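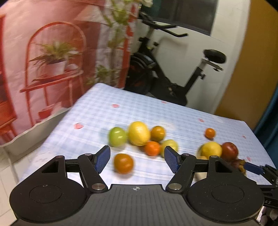

Kureo — tri de fruits avec une pince tenue à la main

Version de la fiche : 25 septembre 2024

Kureo est un petit jeu de données enregistré à la maison, sur une table couverte d'une nappe à carreaux bleus et blancs. Il accompagne la pince Prenbridge, que je construis le soir et dont les plans sont dans le dossier Huỳnh/plans. Le français n'est pas ma langue maternelle, je remercie donc le lecteur de me signaler les phrases peu claires.

Contenu

Le jeu contient 3 529 séquences courtes. Dans chacune, une pince à deux doigts saisit un fruit et le dépose ailleurs sur la table. Les fruits sont de tailles et de couleurs différentes : verts, jaunes, orange, rouge sombre. Chaque séquence dure environ 90 images et porte une seule consigne écrite, par exemple « prendre le fruit rouge ».

Répartition

Entraînement : 2 000 séquences
Validation : 900 séquences
Le reste est gardé pour les tests, avec des dispositions de fruits qui n'apparaissent pas dans les deux autres parties.

Matériel

Deux doigts articulés, avec des patins texturés bleu foncé montés sur des embouts noirs. Le corps et les bras sont noirs et gris. Les axes doivent être serrés sans forcer : trop de serrage, et les doigts ne se referment plus de façon symétrique. Les premiers patins, imprimés en mars, étaient trop lisses et je les ai remplacés avant tout enregistrement.

Installation

Décompresser l'archive dans le dossier Kerkideck, puis lancer verifier.py. Le script affiche la liste des fichiers manquants, s'il y en a. Il faut Python 3.10 ou plus récent.

Limites connues

Il y a une seule pièce et une seule nappe. Un modèle entraîné uniquement sur Kureo risque d'apprendre les carreaux autant que les fruits.
Les fruits proches des patins sont parfois flous ou cachés par les doigts.
Les consignes de couleur sont ambiguës quand plusieurs fruits orange sont présents — je n'ai pas encore corrigé ces fichiers, ils sont marqués « couleur_double ».
La force de serrage n'est pas mesurée.

Licence

CC BY 4.0 pour les données, MIT pour les scripts. Les plans de la pince peuvent être modifiés librement, à condition de garder le nom Prenbridge dans le fichier d'origine.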